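The woman who answers the phones at the Clonton computer repair shop

I had been told to come before opening, so I did, and she let me in through the side door with a doughnut already in her hand. She asked me not to use her name. "Half of Clonton has cried on the phone to me," she said. "They don't need to see me in print." So she is just the woman at the front desk, which is what most people in town call her anyway.

She has been there 21 years. She started the summer her youngest went to first grade, meaning to stay until Christmas, and she'll tell you she knew nothing at all about computers. She still says she knows nothing, although in the hour and a half I spent on the stool next to hers she talked three people through getting back into their email without once looking at a screen.

"It's listening, mostly," she said. "They call and they say it's broken. Okay. What were you doing when it broke? And then you get the whole story, and the whole story starts at breakfast."

I love these stories, so I asked for a few. There was the man from Treltville who drove 11 miles with only his monitor on the passenger seat, belted in, and was very polite about driving home again for the rest. There was a wedding speech that existed in one place only, on a laptop that had been left on the roof of a car. ("We got it back. It was too long, to tell you the truth. I read it.") And there was the lady who paid $220 to rescue what she said were tax papers and then sat down in the waiting area and went through photos of one gray horse until closing time.

"I brought her a coffee," she said. "I never asked about the taxes."

The waiting area has six chairs and a fish tank, and she's in charge of both. The fish came with the building. The chairs she picked out herself after the old ones gave her a backache, and she would like it known that she paid for the cushions.

I asked what had changed the most since she started and figured she'd say phones, or the cloud. She said handwriting. Every job used to come in on a paper slip the customer filled out, and she kept the good ones in a cookie tin under the counter, where they still are. She got the tin down for me. One slip says, under Description of Problem, only the word "Sunday." Another says "it knows what it did." She laughed so hard at that one she had to put the doughnut down - and I'm sure she's read it a hundred times.

Now it's all typed into a form, and people write less when they type. She misses the slips. She misses the pens walking off too, in a way, since it gave her something to complain about.
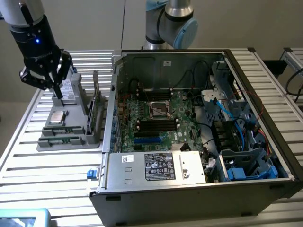 Memory modules, a processor and other parts in their tray on the work table.

We got onto the subject of patience, which she says she doesn't have. Her mother had it. Her mother ran the switchboard at a hotel for most of her working life and could keep four angry people happy at once, and she'd come home and not say a word until supper was over. "I used to think she was mad at us," she said. "Then I got this job, and the first week I went home and sat in the garage with the radio off. And I thought, oh! That's what that was."

She does something like it now. When she gets home she has a half hour on the back steps with the dog, a big slow thing called Alter that her son named when he was going through a phase, and the rule is that she doesn't talk and the dog doesn't either. Her husband has dinner on by then. He's the cook. She can make eggs.

Of course I had to ask about the bad calls. She was quiet for a second and fed the fish, which I think was to have something to do. The bad ones, she said, are when somebody has died and the family can't get into the computer, and what they want is the pictures, or a voice message, or sometimes just to see what was left open on the screen. There isn't always anything to be done. She calls those people back herself, even when the answer is no, and she does it standing up.

"I don't know why standing," she said. "It seems more polite."

Then the phone rang and it was somebody whose keyboard had soup in it, and she was off again, asking what kind of soup. (Lentil.) She says it matters. I couldn't tell whether she was kidding.

She's planning on one more year, maybe two. There's a trip she has been saving for, to see the part of Portugal her grandfather came from. His family name was Falcão, and she spelled it out for me and made me show her the notebook so she could check the squiggle over the a. She has $700 put by in an envelope, on top of what's in the bank, and the envelope is for food only. She has been learning the language from library CDs on the drive to work. So far she can order fish, ask for the bathroom and say that her brother is a carpenter, and her brother isn't a carpenter, but that's the sentence on the CD.

I asked if they'd found anyone to take over the desk. She said a couple of young people had come by to ask about it, nice kids, and she'd had each of them answer the phone a few times while she sat there and pretended to do the invoices. One of them was very good with the technical part.

"And the other one asked the lady how her hip was," she said, and she took the last bite of her doughnut and went to unlock the front door.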